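Sorting the Plush Shelves at the Clilley Toy Library
Gallery

The Clilley Toy Library lends out toys the way a regular library lends out books. Families pay a small yearly fee and take home up to four items at a time. Most of the collection is puzzles, ride-on toys and building sets, but the soft toys have their own wall, and once a year the whole wall comes down to be checked, cleaned and put back.

This gallery follows the November sort. The plush collection stood at 258 pieces when we started. Captions cover how each group was handled, for members who have asked what happens during the two weeks the wall is closed, and for other toy libraries that have written to us about cleaning.

1. Taking down the wall

Everything comes off the shelves and goes onto the long tables by type. Bears get the first table, dogs and cats the second, farm animals the third. Anything we can't place goes in the bin marked Other and gets argued over at the end.

The shelves are the Rolov units we bought secondhand when the old bookcases gave out. They wipe down with soapy water. Two of the shelf pins were missing and have been replaced.

2. Checking seams

Each toy is turned over and checked along the belly, the neck and under the arms. Those are the places that open first. We tug gently on both sides of the seam. If the stuffing shows, the toy goes to the mending box with a safety-pinned tag saying where the hole is.

The mending box ended up with 55 toys in it, more than last year. Most needed an inch or two of ladder stitch. A long-necked giraffe needed its whole neck restuffed.

3. Tags and numbers

Every toy has a cloth tag with a catalog number sewn into the back seam. Marker fades in the wash, so we have been changing over to woven tags. The dogs and bears are finished. The farm animals will be done in spring.

If you are returning a toy and the tag has come off, please put the tag in the envelope at the desk. Don't pin it back on yourself.

4. Washing

Short-pile toys go in the machine inside a zippered mesh bag, cold water, gentle cycle. We use Flikent unscented soap, half of what you would use for clothes. Anything with a battery box, a music part or a cardboard stiffener is washed by hand on the surface only.

A load takes 70 minutes, and the bags come out straight onto the drying racks. Nothing goes in the dryer. Heat makes the fur go crisp at the ends and there is no fixing it afterward.

5. Drying racks

Toys lie flat on mesh racks in the back room with a fan running, and get turned morning and evening. The large ones take three days. We squeeze the thickest part, and if it feels cool in the middle it stays another day. The racks hold the medium toys well, but the big floor cushions have to go over the backs of chairs.

6. Long fur

Long-haired plush takes more time than everything else on the wall. The fibers gather into clumps with handling, and washing alone won't separate them. We use a wide pet comb first, then a soft brush, working from the tips in toward the backing. Faces are done last and with fingers where possible. On a toy like this brown one, with its shaggy tan face and white patch, the small dark eyes sit so deep in the fur that a comb can easily catch them. Part the fur around each eye, hold it back with a thumb, and check that the eye doesn't wobble. A loose eye means the toy comes out of the collection until it has been fixed.
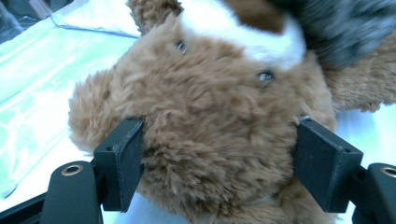

7. Eyes and noses

We no longer accept donated toys with glued-on eyes. Safety eyes with a washer behind the fabric are fine, and so are stitched ones. Toys for the under-three shelf have stitched features only. If you are not sure what kind your donation has, bring it in and we will look.

8. Retired toys

Some toys are past mending. Flat stuffing, bald patches and worn backing are the usual reasons. Clean stuffing is saved for repairs. The rest goes to textile recycling through Lindqvist, who pick up from us twice a year.

9. Back on the wall

After repairs, retirements and a few new donations, 200 toys went back up for the reopening. The remaining repairs will be added as they are finished. Bears are now on the two lower shelves, where smaller children can reach them, and the long-haired toys have moved to the top row.

Borrowing notes

Plush loans are three weeks and can be renewed once. Please don't wash a borrowed toy at home. If something gets spilled on it, blot it with a damp cloth, bring it back in a plastic bag and tell the desk what it was. There is no charge for ordinary wear.

The toy library is open from 10 a.m. to 1 p.m. Returns can be left in the blue bin by the side door at other times.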